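Facilities Guides > Furniture Care > Limum Work Tables > Section 3: Oiling a Wooden Tabletop

Section 3: Oiling a Wooden Tabletop

This section applies to all unpainted tables issued under stock number 1129. Staff should read Section 2 (Cleaning) before starting.

1. Clear the table and wipe the surface with a damp cloth. Leave it to dry overnight.

2. Sand lightly by hand in the direction of the grain. Remove all dust with a clean cloth.

3. Pour a small amount of Pukstead table oil onto a lint-free cloth and spread it in a thin, even coat. Work from one end to the other.

4. Wait 8 minutes, then wipe off any oil that has not soaked in.

5. Allow the first coat to dry for a full day before applying the second. Two coats are sufficient for normal use.

CAUTION: Oily cloths can catch fire on their own. Lay them flat outdoors to dry before disposal.

Note: Tables in the Rugemalira building are oiled each December. Requests for other dates should be sent to Yvette Simard, Furniture Services. 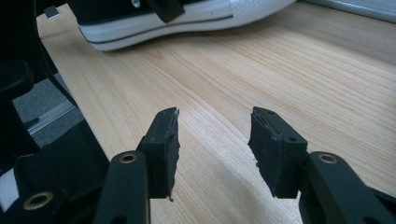
How soon can the table be used after the final coat?

Light use is permitted after two days. Wait a full week before placing heavy or hot items on the surface.

Last updated: Apr 4, 2018

Related sections
Cleaning a Wooden Tabletop
Repairing Scratches and Dents
Adjusting Skunura Table Legs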